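4. First use of the Plutell facial steamer

4.1 Filling the tank

1. Place the unit on a flat, stable surface.
2. Lift out the tank and fill it to the MAX line with distilled water. Do not add oils, toner or fragrance.
3. Seat the tank until it clicks.

Note: Tap water leaves scale on the heating plate and shortens the service interval.

4.2 Steaming

1. Remove makeup and cleanse the face with a mild product.
2. Press the power button once. The indicator blinks during warm-up and stays lit when steam is ready.
3. Keep the face at least 8 inches from the nozzle.
4. Stop after nine minutes. The unit shuts off by itself at ten.

CAUTION: Do not use on broken or sunburned skin, or within 48 hours of a chemical peel.

4.3 After use

1. Unplug the unit and let it cool for 20 minutes.
2. Empty the tank and wipe the nozzle with a dry cloth.
3. Wash the cotton headband at low temperature. Do not tumble dry.
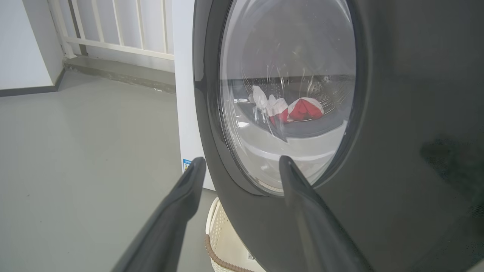
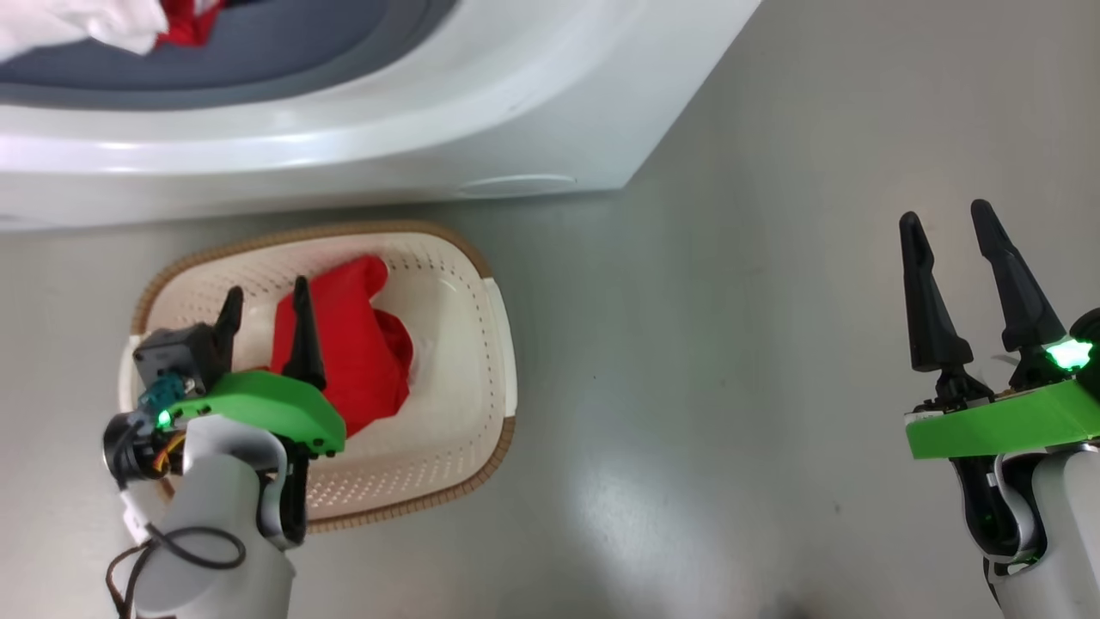
Reading time: 1 min

Replacement headbands are ordered under part number 544, tank seals under 1026. Section 4 revised April 28, 2021, by Unai Vidal, Tokness product support.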